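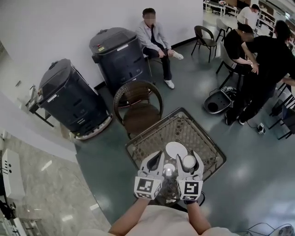 I bought the Alcantara patio set in December, when it was marked down, and it has been outside ever since. The box took two of us to move. Assembly used 11 bolts per chair and a hex key that rounded off early, so have your own ready. A glass top on wicker suits small things like a white cup and a round plate, but it shows every smear and I wipe it down most mornings. The weave on mine has held its color. One strand came loose near a foot and I glued it back.

The seat cushions are the weak part. They are thin, the zippers stick, and the ties are too short to knot twice. I swapped mine for a pair from Jumitz - a better fit, though they cost 34 dollars each.

Leveling feet would have helped too. My patio slopes toward the drain and I ended up with a shim under one leg. For the sale price I would buy it again. At full price I would look at the Primis set first.

Reviewed by Harriet Blackwood, 2023-04-06

Contact us | Copyright 2023 | Back to top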